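Search this site
29 shares

Worn pads and the rule on finger tooling

Contact pads are the cheapest item on a two-finger gripper and the one most often left out of the inspection schedule. The Bosten workshop code, revised in June, treats them as a controlled wear part. Each pad carries a service life of 300 hours, and the two sides are assessed separately.

Clause 4 covers edges. A pad with fraying or torn material at the tip is to be withdrawn, even if its partner is sound, and both are replaced as a pair. Mixing old and new foam changes the friction on one side only, and a light part will rotate as the fingers close.

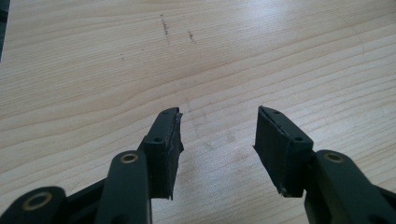
Clause 5 deals with the linkage. Pivot bushings are checked for play with the fingers open, then again at full closure. Drondier's service centre in Griltitley logged 103 grippers against the draft and rejected more for pads than for pivots - a result that moved pad checks to the top of the sheet.

Ostrowski, which supplies tooling to smaller shops, wanted a visual check only. The final wording keeps a pull test on the bond line for any unit past 155 hours. Records are held with the tool.

We use cookies to improve your visit. Accept | Manage settings
Comments (0)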